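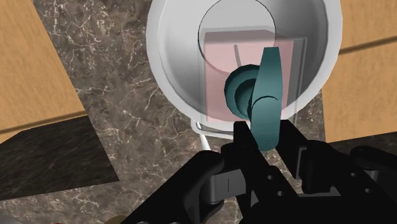
I got to Domnica Radu's place at seven in the morning, which she had told me was late. She'd already been up for two hours and had onions going. "You want coffee or you want soup?" she said, and when I took too long to answer she gave me both.

If you've lived in Fetville for any length of time you've probably eaten Domnica's soup without knowing it. She cooked the lunch menu at Dudach for 20 years, back when it was still on the corner across from the tire shop, and when she left last October half my neighborhood went into mourning. I was one of them. I used to schedule dentist appointments so I'd be on that side of town on a Monday, bean soup day. So when I heard she was teaching people to cook out of her own kitchen, I called her up and more or less invited myself over.

She's 52, talks fast, and doesn't sit down. I tried to do this as a proper interview at the table with my recorder out, and that lasted maybe four minutes before she handed me a bag of carrots.

"I grew up with sour soup," she told me while I peeled. "My grandmother made it every day except Sunday, and on Sunday she made a different sour soup. You didn't ask what was for lunch. You asked what was in it."

The sour part, for anyone who hasn't had it, comes from fermented wheat bran. You put bran in a big jar with cornmeal and warm water and leave it on the counter until it smells right. I asked how many days that takes and she shrugged. "In summer, not many. In winter, you wait. You taste it. If it makes your jaw feel funny, it's ready." I asked about lemon juice, which is what I've always used at home, and I got a look I'm still thinking about. She allowed that lemon is fine if you have the flu and can't stand up.

She learned restaurant cooking from Liviu Matei, who ran the kitchen at Dudach when she started there as a dishwasher. He's retired and living out in Vollolard now, and she still calls him when a batch goes wrong. "Liviu taught me to shut up and wait," she said. "I was young, I wanted to stir everything. He would take the spoon away from me! He would put it in his apron and walk off with it. You don't need to touch soup so much. It knows what to do."

I wanted to know how you go from feeding your family to feeding a lunch rush, and she said the cooking was the easy part and the ordering nearly killed her. One week early on she got the bean order wrong and ended up with so many white beans that they were stacked in the coat closet. Gert Mahlangu, who owned the place then, put bean soup on the board every day until they were gone, and people kept buying it. After that it just stayed on Mondays. "So you see, your favorite soup was a mistake," she said. I told her I didn't care at all and I'd like some more.

Her kitchen is small and there's stuff everywhere – dill drying over the window, a shelf of jars with tape labels in a mix of Romanian and English, a notebook so stained I couldn't read most of it. That notebook is the thing I really came for, if I'm being truthful. She's been writing down every pot of soup she's made since she left the restaurant, and the last one I saw was number 886. I asked her why she numbers them. "Because when one is very good I want to know which one it was," she said. "Number 340, for example. Wonderful. I put in parsnip and I forgot the bay leaf. I have never been able to do it again."

(I looked up number 340. It says "parsnip, no bay, raining." That's the whole entry.)

The classes started by accident too. Iraklis Drakos from down the block asked if she'd show him how to make a decent stock, then he brought his brother-in-law, and pretty soon there were people standing in her hallway holding onions. She takes four at a time now and there's a waiting list. She starts everyone on the same thing, plain chicken broth, no noodles, no herbs until the end, and they have to drink a cup of it on its own before she'll let them add anything.

"People come and they want the secret," she said. "They want me to say, put this spice. I say, okay, the secret is your water is boiling too hard, turn it down. They are so disappointed."

I asked what the most common mistake is besides that. Salt, she said, but in the direction I didn't expect. She thinks most home cooks are scared of it. They salt once at the start, taste it at the end, find it flat, and dump in a cube. She salts a little with the onions, a little when the water goes in, and then not again until the sour bran goes in, since that changes everything. She buys her salt coarse from Pētersons, the little import store, and keeps it in a coffee can.

We talked for a while about whether she misses the restaurant. She was chopping lovage and she took her time. "I miss the noise," she said. "I miss Emilian yelling." That's Emilian Ursu, who worked the line next to her for years and has, she says, the loudest voice in the county. "I don't miss my feet hurting. My feet still hurt, but now it's my own floor."

She's been asked to do a cookbook, twice, and said no both times. She doesn't like recipes that tell you a quarter cup of this and three minutes of that. "What if your carrot is an old carrot?" I said people could adjust. She said then they don't need the book.

I did manage to get her to talk me through the bean soup, and I wrote it all down on the back of an envelope. It calls for "enough" beans, "some" smoked rib, and an onion "like your fist, not like my fist." I made it that weekend. It wasn't hers, but my husband had three bowls and I'm calling it number one.

If you want to get on the list for her classes, leave a note at Pētersons, at the register. She doesn't do email. She told me to tell you to bring your own apron, and to eat something first or you'll rush.

Questions or corrections? Contact us | Copyright, all rights reserved | Back to top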